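Friday was my third evening with the arm, and I finally get why people lose whole weekends to this! The idea is simple enough: you hold the controller, you drive the arm through a job, and it saves everything you did so a model can learn from it later. The doing is a lot harder than the idea.

I started with plain pick and place. My first 2 hours were all banana. Banana into the blue bowl, banana out again, over and over until my thumbs hurt. You don't realize how much your own wrist does until you have to steer somebody else's (a robot's, in this case) one little turn at a time.

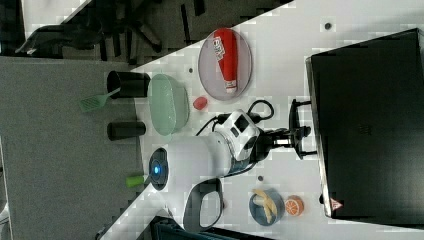 *The white arm at the table, with the banana in its bowl and the red squeeze bottle on the plate.*

The squeeze bottle is my favorite job so far. Come in too low and the fingers nudge it, too high and they close on air. Zlata Derkach, who has been running these for ages on the Horobets setup, told me to slow down for the last bit and pause before closing. Huge difference! My takes got smoother right away, and I threw out far fewer of them.

She also says to leave some of the clumsy ones in, as long as they end well, so the model sees a recovery or two. I'm still making up my mind on that one.

We've got more than 900 takes saved between us now. Next week I want to try the green spatula, and I've already been warned about the handle.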